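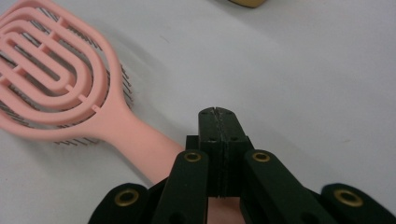
Re: [longhair-list] Vented brushes, cleaning and where to keep them

From: Bendik Wallin
To: longhair-list
Date: 12 September 2023

Dear all,

Thank you for the many answers to my question in March. I write my reply under the quoted part, as the list rules ask.

> Bendik, do you still use the pink one with the open ribs?
> My old cushion brush from Celo holds so much dust that I am
> ready to throw it away. Is the open kind easier to wash?
> And does it stand up in a pouch, or does it fall out?

Yes, I still use it. For washing, I find it much easier than a cushion brush. I pull out the hair with a comb first, then I put 200 ml of lukewarm water in a bowl with one drop of mild shampoo. The brush stays there for 8 minutes, with the pins down. After this I rinse it and leave it on a towel until the next morning. Please do not use hot water, my first one became a little bent.
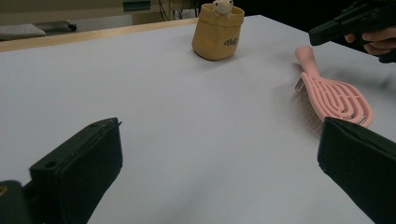 Pink brush and the tan pouch on the white table.

About the pouch: mine is soft and the sides sink a little, so a brush with a long handle may lean over. I put the handle in first and the head stays outside, so the pins do not catch in the fabric. The small white plush lives there also and I do not want to move it. If you want something stiffer, Semwal has a box 18 cm high, but I have not tried it.
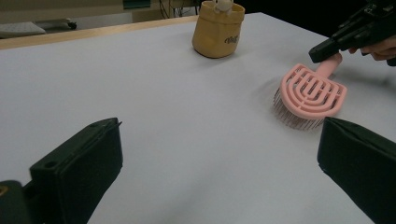

Brush with the pins against the table, pouch behind.

One more question from my side. Does anybody know if the Zimico comb is good for wet hair? My sister has very thick hair and she asks me every week.

With kind regards,
Bendik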